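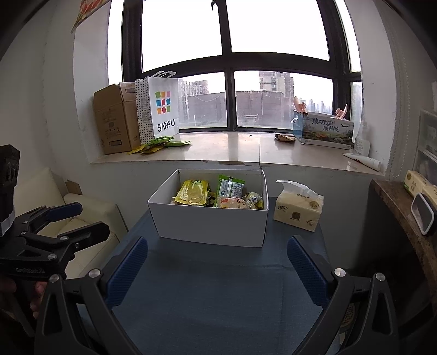

June 2019

Snack box day. I have kept one going since April, when I got tired of opening three kitchen cupboards to find one packet of crackers, and I am still not sure it saves any time. It does save the cupboards. The bag of rice stands up by itself now, and the flour is where I can reach it without the step stool.

I moved the box to the narrow table under the window this morning and put the blue-gray cloth down first. The table has a green edge I have never liked and the cloth covers most of it, except at the far left corner, where it always slides. I should iron the cloth. There is a crease across it from being folded in the drawer, and ironing it would take five minutes, and I have been saying so for weeks.

The box is a plain white cardboard one. It came with the lamp from Sorer and was too good to flatten. Marjatta says a basket would look nicer. She is probably right, but a basket gets crumbs in the weave and a box can go out with the recycling when it gets greasy and be replaced for nothing. I tried a basket in April. It went back to holding onions.

After breakfast I took everything out, wiped the inside with a dry cloth and put back what I wanted to keep. Two packets were past their date and went in the trash. One was the seaweed crackers Luzius brought, which I had been saving for him, and he had been leaving for me. The other had lost its label and I did not feel like finding out.

The big yellow packet goes on the left because it is the puffiest and will not lie flat anywhere else. The green one goes in the middle. Small things go on the right, where they get crumpled against the side no matter what I do. I thought about cutting a strip of cardboard to make a divider, and measured it, and then could not find the good scissors. They were in the sewing tin when I looked again after lunch. By then I had lost interest in the divider.

The tissues go next to the box on the right side. They used to live on the shelf by the door, which was the wrong place for them. People want a tissue when they have sticky fingers, and they have sticky fingers when they are standing at the snacks. It is a soft pack, so it slumps a little as it empties, but it takes up hardly any room and it does not matter if it gets knocked over.

Went out late in the morning to pay the phone bill and buy light bulbs. The bulbs were the wrong fitting, again. I wrote the right one down on a card and put it in my wallet, where I am sure there is already another card saying the same thing. Walked home the long way past the Flestetti bakery. They have painted the front door dark red. I bought a small loaf and ate the end of it on the way.

Marjatta came by at two with the jars she had borrowed. She noticed the table straight away and asked if we were having people over. I said no, it was only the snacks. She took something for the walk home and told me the sill above needed dusting, so I dusted it after she left. It is a deep sill and I forget about the back part of it, by the glass. There was a dead moth and a button. The button does not match anything I own, but I have put it in the sewing tin with the scissors.

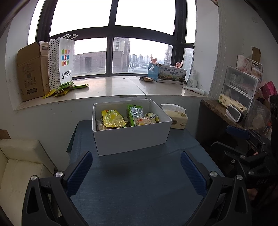
Does the food keep all right under a window?

Sealed packets do fine there for a week or two, but I keep chocolate out of the box in summer and lower the blind if the sun gets around to that side.

I wrote that down because Luzius asked it on the phone this evening and I want to remember that I have an answer. He keeps his in a drawer. I have seen the drawer. He has to push down on the contents with one hand to get it shut with the other, and then everything at the bottom is broken. He says it tastes the same broken, and I could not argue with that.

He also wanted to know what I spend. I had no idea, so I went through the receipts in the blue envelope while he waited. Most of them had faded too much to read. What I did see is that I buy more when I go to the store hungry, and that I buy things because the packet is a nice color. I told him the first part.

The new rule is that nothing gets bought for the box until I can see the bottom of it. Tonight I cannot see the bottom of it. The second rule is that anything opened leaves the box and goes in the tin with the clip-on lid, or gets finished. Last month there was a half-eaten packet of rice cakes in there that had gone soft, and they smelled like the cardboard.

I am also going to stop putting tea in with the snacks. It seemed sensible, but the tea ended up under everything and I would make coffee instead to avoid digging. It is back on the shelf over the kettle with the sugar.

Supper was the rest of the loaf, an egg and the last of the tomato soup. Rinsed Marjatta's jars even though she had already washed them. One of the lids is not ours - it is slightly too big and spins around without catching. I will ask her about it.

Rained a little after eight. Closed the kitchen window and left the other one alone. I read two chapters and fell asleep in the chair for a bit, which means I will be awake at midnight.

To do tomorrow: light bulbs with the card in hand, iron the cloth, call about the drain, another pack of tissues so there is one waiting when this one runs out.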